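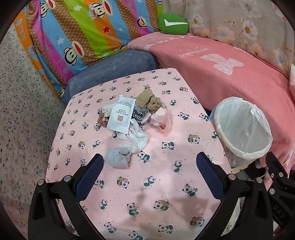 November
Fuad Demissie

Veno small textiles, README

Veno is a set of records of small fabric things lying on a table waiting to be sorted: socks, scrunchies, cloths, hair ties, thin wraps, and the odds and ends that come out of a drawer or a travel bag with them. It has 715 records, made from 241 separate articles. Each record has one pile, a list of what is in it, and a note on how it was put away.

The set was put together at Lastberg. Nigatu looks after the files. Pleltach is the older set, which only had socks, and its records are not repeated in Veno. If you used Pleltach, read the part on labels before you mix the two, as some of the words have changed meaning.

What is in a pile

A pile can have two things in it or a whole heap. Most are loose and overlap a good deal, so expect to see a cuff or a corner of something and nothing else. Socks are the most common article. They turn up flat, folded over on themselves, and half under something else. After socks come hair accessories in cloth, then small thin pieces that are hard to name until they are opened out.

Packets are left in where they were found with the clothes. Hotel packets are one sort, flat and white with printing on them, and one of these reads BOYIN HOTEL. They are labelled "packet" whatever they hold, and are put to one side when the pile is sorted. Please do not label them as fabric. They were in an early draft as "cloth, white" and it took a while to get them all out again.

Table covers

The cover is part of the record. Some are plain and some are printed, and the pale pink one with pandas is the printed one that people ask about. It has black, white and dark green figures on it, so a small dark article can be hard to pick out when it is laid flat on top of one. We kept it in for that reason. Records have a cover field with a short name (plain, stripe, panda). The panda cover should be treated as background in every case, including where a fold of cloth hides half a panda.

Labels

There are 37 labels. The full list is in labels.txt, one to a line. A few need explaining.

sock: any sock or sock-like article, single. Use it even when only the cuff shows, as long as you can see ribbing.
pair: two socks already joined, either rolled or with one cuff turned over the other. Two matching socks lying apart are two socks.
bundle: fabric rolled or knotted so that you cannot tell what it is. Do not guess from the colour.
sheer: anything thin enough to see through that has no better label.
hair: scrunchies and bands covered in cloth. If it might be a scrunchie and might be a bit of sleeve, use unsure.
packet: see above.
unsure: use it freely. An unsure label is more use to us than a wrong one.

In Pleltach, "bundle" meant a rolled pair of socks. In Veno it does not. This is the difference that causes the most trouble.

Colour is given in one or two ordinary words. Grey, blue-grey and pale blue were used for the same socks by different people, and we have not tidied this up. Patterned things get the word for the pattern and then the colours, so "speckled, black and white" or "spotted, brown".

How the sorting is noted

The sorting note is free text, usually one or two lines. It says what came off the top first, which things were matched, and where each group ended up on the table. The usual order is packets, then bundles, then anything sheer, then socks. Sheer pieces come off before the socks as they catch on rough cuffs. Odd socks are laid at the near edge of the table in case the other one appears in a later pile — it sometimes does, and the note will then give the number of the earlier record.

Nothing is ironed. Bundles are opened only if the note says so.

Checking

Of the full set, 200 records were labelled a second time by someone who had not seen the first labels. Agreement was good on sock and packet and poor on sheer and bundle. Where the two did not agree, both labels are kept, with the first one listed first. The rest have been read through once for spelling and missing fields.

Known problems

Articles were reused between piles, so splitting by record will put the same sock on both sides. Split by article number if that matters to you.

Baby and children's socks are few. So are woollen ones.

Embroidered marks on socks are noted only where the labeller thought of it. A blank in the mark field does not mean there is no mark.

Some of the sorting notes say "left" and "right" without saying whose. Take them as seen from the near side of the table.

Files

records.csv has one row to a pile.
articles.csv has one row to an article, with its number, label, colour and any remarks.
notes.txt has the sorting notes in record order.
labels.txt is the label list.

Corrections go to Nigatu with the record number in the subject line. Changes are made on a Tuesday and listed at the foot of notes.txt. Please send the record number even if you also send the article number — articles.csv was renumbered once and the old numbers are still going round.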